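Speaker notes: A Clean Table for a Glossy Panel
Short talk, workshop day in Ploditz, Sutherland room
September 5, 2019

Before I start

Check that the people in the back can hear me. Ask for the lights near the screen to be turned down, but only the first row. The lights over the seats stay on, I need them for the end.

Slide 1. Title

Good morning, and thank you for coming. My talk is about a small subject. I want to speak about the table on which we put large flat parts with a glossy surface: covers, front panels, glass tops, everything that shows a fingerprint from the other side of the room.

I work at Nesance, in the finishing and checking area. We are not a big company. The parts come to us almost ready, we look at them, clean them, and pack them for the customer in Wurordale.

(If there are people from packing in the room, say hello to them. They will know half of these stories.)

Slide 2. How we came to this subject

Last year we checked almost 900 glossy panels. 205 of them had to go back for polishing. This is a lot, and at first we blamed the transport. We changed the foam, we changed the boxes, and the number moved only a little.

In July we started to write down the shape and the place of each scratch. Many scratches were short, a little curved, and close to an edge. Such a mark is made when a part is turned on a table with something hard under it. A grain of sand is enough. One small metal chip is more than enough.

Pause here. Let them look at the drawing of the scratch.

Slide 3. The table top

We had three kinds of table: gray rubber, bare wood and smooth white. My colleagues liked the rubber because it is soft. I also liked it. But dirt goes into soft rubber and stays there, and you do not see it on gray. The wood was the worst for us, with old glue and pencil lines everywhere.

Now we use white tops. On white you see a dark crumb immediately. You wipe it, you look from the side, you wipe again if needed. For panels lying on their back this is good enough. For panels lying on their face we put a new cloth on the white top, and the cloth goes in the wash after the shift.

Say it slowly: the cloth is not for cleaning. People will use it for cleaning if it is lying there.

Slide 4. The size of the table

Our standard table is 1305 mm wide. When a big panel is in the middle of it, there is not much space left for anything else, and I have learned to see this as a good thing. What has no space on the table has to live in another place. Tape, knife and marker are on a shelf at the height of the hand.

Someone will ask about bigger tables. Answer: we tried one for a few weeks. The free space was full on the second day, and the person had to lean over the panel to reach the back edge. A belt buckle is also a hard object.

Slide 5. What I find on tables

Now the next slide. Give them time to look before I speak.
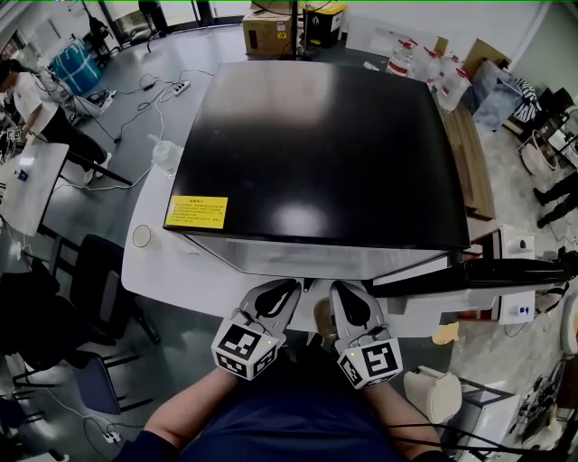

Glossy black panel face-up on a white table, plastic bag at the left edge.

Start with the panel. It takes most of the far part of the table and you see the ceiling lights in it very clearly. For checking, these reflections are both help and trouble. Move your head slowly and follow the edge of the bright spot. If the edge makes a small jump, there is something on the surface. But directly in the middle of the bright spot you are blind, so the panel must be looked at from two sides.

Next, the plastic bag. A crumpled bag on the table is the thing I meet most often in my rounds. It is light, it weighs nothing, so people think it does nothing. But a bag can carry dust and small pieces inside it, and when you push it away they come out. Our rule: the bag goes in the bin before the first wipe.

Then the ring on the white top, left of the panel. It is a thin circle and I would not see it on gray rubber. I do not know what made this one. On our own tables I pass a fingertip over every such mark. If I feel nothing, it may stay until the evening. If I feel an edge, it must go before any part is turned over.

The silver-gray strip along the front edge: ask the audience where they would put their hands. With an edge strip on the front, I prefer to lift by the sides. A strip shows marks too, and we forget it because we look only at the big black surface.

The yellow label with Chinese text. We see many such warning labels in our work. The rule for us is that nobody removes a label before the text is translated and the paper is in the folder. It happened to me one time that I took one off to clean under it, and then I had a very long phone call.

Last, the long wooden board leaning along the right side. I would ask for another place for it. A board that leans can slide, and the table is exactly where I do not want it to arrive.

Slide 6. The order of work

Read the list, do not comment too much.

Clear the table completely.
Put the bags and films in the bin.
Wipe from the back to the front, one direction.
Look from the side, with the eyes at the height of the top.
Touch the marks that stay.
Take off watch and rings.
Bring the panel. With a large one, two persons.
Do not slide it. If it is in the wrong place, lift it again.

Slide 7. Questions

Ask for the first row of lights again. I have a small black sample plate with me; they can pass it from hand to hand and try the trick with the bright spot. One scratch is near a corner and one is almost in the middle. Please hold it by the edges.

If someone asks which cleaner we use: water with a little dish soap on the table top, and on the panel only what the maker of the panel allows. The printed order of work is by the door, on the left when you go out.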